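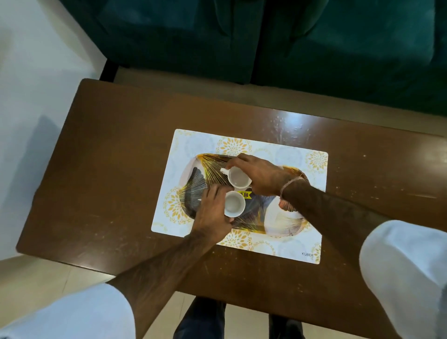
4. Placing the Mivo room heater

Read this section before you plug the heater in. Two people should lift it out of the carton.

1. Pick a spot on a hard, level floor within reach of a wall outlet. Do not use an extension cord.

2. Leave at least 3 feet between the front grille and sofas, curtains, bedding or paper.

3. Push both feet into the slots on the base until they click.

Note: Feet from the older Tralico base do not fit this model.

4. Set the dial to OFF, then plug in the cord.
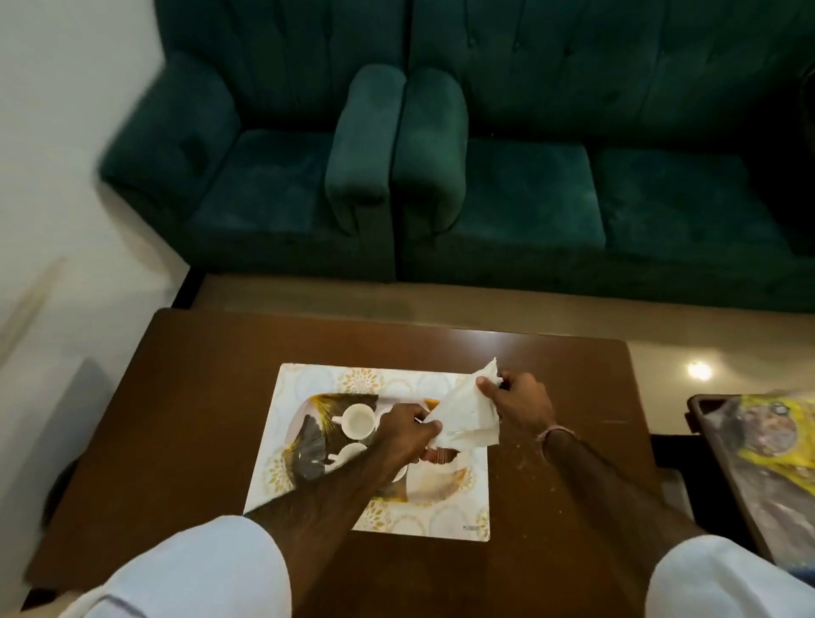
Plamico Mivo User Manual Page 12

5. Turn the dial to LOW (300 watts) and let the heater run with a window open. A faint smell is normal on first use.

6. Turn the dial to HIGH (1,000 watts) once the smell has gone.

CAUTION: Never drape cloth over the heater or stand cups or vases on it. The top plate can reach 200 °F.

CAUTION: If the cord or plug feels hot, switch off at once and unplug.

Note: The tip switch cuts the power when the heater leans. Stand it upright, turn the dial to OFF, and wait for the red light to go out before you start it again.

For wall mounting, use only the Ruangrit bracket (sold separately) and go to Section 5.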